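Tema 9. Pequeño electrodoméstico: la tostadora y sus promesas

Prof. Wondimu Gebremichael

Una ficha de producto dice «siete niveles de tueste». Léase: un temporizador con siete marcas pintadas. El pan no sabe leerlas, y el nivel 4 de la Grolico equivale al 2 de la Mocanu, según el humor de la resistencia.
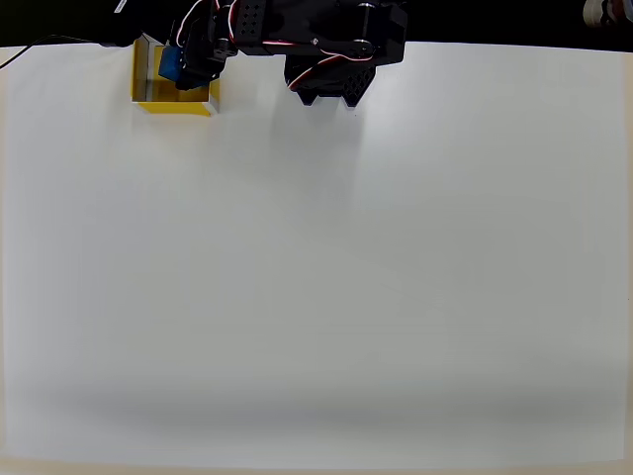 Fig. 2. Superficie de trabajo blanca y mate.

Vocabulario que entra en el examen: bandeja recogemigas, ranura ancha, función de descongelado, elevación extra. «Diseño prémium» no entra; significa que cuesta 54 euros.

Para el próximo día: leer la ficha de la Clurnora y subrayar los adjetivos. Traed lápiz de sobra.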